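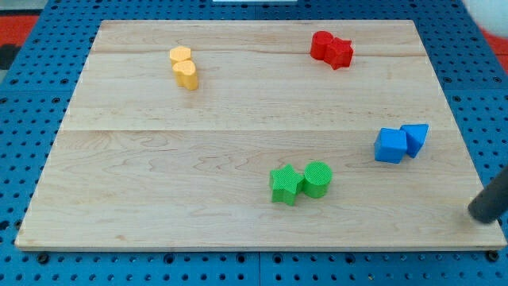 사진 제공: 부키네(Bukine) 로봇 조작팀

실패 소식 한 편: 같은 색끼리는 잘 모으는데, 왜 자꾸 판을 긁을까요?

이번 호에는 성공담 대신 고장 이야기를 싣습니다. 그런데 저희 팀은 요즘 이 고장 이야기만큼 재미있는 게 없어요! 블록 정리 과제를 맡은 정책 모델 '루티아(Rutia)'가 색깔별 짝짓기를 꽤 그럴듯하게 해내기 시작한 바로 그 무렵, 손가락 끝이 나무판을 누르는 사고가 연달아 일어났거든요.

과제 자체는 단순합니다. 빨강, 파랑, 노랑, 초록 블록을 손가락 하나로 밀어서 색이 같은 것끼리 붙여 놓으면 됩니다. 집게도 흡착판도 쓰지 않고 오직 밀기만 합니다. 하트나 별처럼 옆면이 울퉁불퉁한 블록은 미는 방향이 조금만 틀어져도 빙글 돌아가 버려서, 보고 있으면 저도 모르게 응원하게 됩니다. 별과 원기둥을 나란히 붙이는 동작은 지금도 볼 때마다 신이 나요.

문제는 미는 동작이 끝난 다음에 생겼습니다. 손가락은 한 번 밀고 나면 살짝 들렸다가 다음 자리로 옮겨 가야 합니다. 그런데 판 오른쪽 아래 구석으로 빠질 때 높이가 조금씩 낮아지는 현상이 있었습니다. 처음에는 '톡' 하는 소리뿐이라 다들 블록 부딪히는 소리로 넘겼습니다. 그러다 어느 날은 '드르륵' 하는 소리가 났고, 힘 한계에 걸려 팔이 멈췄습니다. 비상정지 버튼을 누르러 뛰어간 사람보다 제어기가 먼저 반응했으니 그 점은 정말 다행이었어요.

그래서 1,000회 연속 시험을 걸고 기록을 모두 남겼습니다. 과제를 끝까지 마친 것이 549회, 손가락이 판에 닿은 것으로 기록된 것이 19회였습니다. 성공률은 앞으로 올리면 되는 숫자지만 접촉 19회는 그냥 둘 수 없는 숫자입니다. 손가락이 나무에 걸린 채로 팔이 계속 움직이면 손가락이 휘고, 심하면 블록이 튕겨 나갈 수도 있으니까요.

원인을 찾는 과정이 제일 재미있었습니다. 첫 번째 용의자는 당연히 모델이었어요. 루티아가 내놓은 명령을 전부 뽑아서 봤는데, 명령은 평면 좌표뿐이고 높이는 아예 건드리지 않습니다. 높이는 하위 제어기 '비메로(Vimero)'가 따로 맡고 있습니다. 두 번째 용의자는 손가락 고정부였는데, 분해해 보니 멀쩡했습니다. 그다음에야 판을 의심했습니다. 기준면을 잡을 때 판 가운데 한 점만 재고 전체가 완전히 수평이라고 가정했던 거예요. 구석까지 다시 재 보니 오른쪽 아래가 3밀리미터 높았습니다. 손가락이 내려간 줄만 알았는데 판이 올라와 있었던 셈이지요. 로그를 거꾸로 맞춰 보니 접촉 위치도 죄다 그 근처에 몰려 있었습니다. 이 그래프가 화면에 뜬 순간 사무실에서 환호성이 나왔습니다!

고친 내용은 다음과 같습니다.

기준면 측정을 한 점에서 네 모서리와 중앙으로 늘렸습니다. 판을 갈거나 다시 고정한 날에는 측정을 마쳐야 시험이 시작됩니다.

비메로의 하한 높이를 평면 하나로 두지 않고, 측정값에서 만든 기울어진 면을 따라가게 바꿨습니다.

힘 한계는 예전보다 낮게 잡았습니다. 덕분에 블록 두 개를 한꺼번에 밀 때 가끔 괜히 멈추는데, 당분간은 감수하기로 했습니다.

접촉이 한 번이라도 기록되면 자동 재시작을 막고, 사람이 판과 손가락 끝을 눈으로 확인한 뒤에 풀어 줍니다. 작업대 안으로 손을 넣을 때는 반드시 서보 전원부터 내려 주세요. 블록 하나만 얼른 바로 놓고 싶은 마음은 저희도 너무 잘 압니다만, 그때도 마찬가지입니다.

같은 구성을 쓰는 라우(Lau) 작업반에도 측정 스크립트를 보냈습니다. 그쪽 판은 한 장짜리라 저희와 결과가 다를 것 같아 무척 궁금해요. 수정판으로 돌리는 재시험은 아직 진행 중이고, 결과는 10월호에 접촉 위치 그래프와 함께 싣겠습니다. 비슷한 '드르륵' 소리를 들어 보신 분은 로그 파일을 꼭 보내 주세요. 소리만 녹음된 파일도 환영합니다!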